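4.2 Hand-held demos on bare tabletops

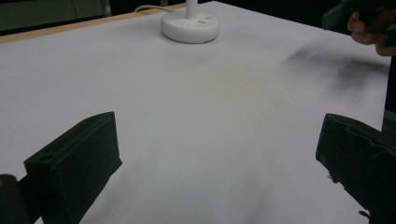 I went into this part of the study pretty sure that the clutter would be our problem. Cups, cables, boxes, all that stuff piled up in one view. So I put most of my effort into the messy tables and gave the plain ones a quick pass at the end (you can guess where this is going!). When I finally ran Casum, our pose tracker, over everything we'd recorded with the Nishad gripper, the plain tables were where it fell apart.

Some background for anyone skipping ahead. Nishad is the hand-held tool from Section 3, with two black fingers and a camera that looks out past them. Casum takes the video and works out where the tool was at every step, and the policy learns from that path. We recorded 302 demos for this test. Two of them had corrupted timestamps and I threw them out, which left a nice even 300. I split those by hand into "busy" and "bare" tables before looking at any tracking results, and I didn't move a single one afterward, even though I was tempted.

Figure 4 is a typical bare-table view. Most of it is white surface, and the lamp base, its cable and the far edge of the table are all up near the top, a long way from the fingers. Casum needs corners and texture to hold on to, and a smooth white sheet gives it next to nothing. What it does find in the middle of the view is soft shadow. Shadows from the fingers move with the tool, and shadows from a person's hand move whenever that person does, so a tracker that trusts them gets pulled along for the ride. I watched a lot of these replays and the drift has a look to it, a slow sideways slide that you don't notice until the path ends up off the table.

My first fix was to mask out the fingers. It helped a little on busy tables and did basically nothing on bare ones, where the shadows stayed in. The second fix was Grirkance, a small filter that scores each point by how sharp its edges are and drops the blurry ones before Casum ever sees them. I trained it on just over 1000 hand-marked patches, which was a long and boring week, and it runs fast enough that I leave it on all the time now. With the filter on, the sideways slide went away in most of the bare-table replays. The busy ones looked the same as before.

It still fails when the table edge leaves the view completely, and I don't have a good answer for that yet. We tried the Plelau motion sensor as a backup and the results were mixed, so I've put those in Section 4.3 along with the settings we used.

Figure 4. Bare-table view from the Nishad camera, with the gripper fingers open above the white surface.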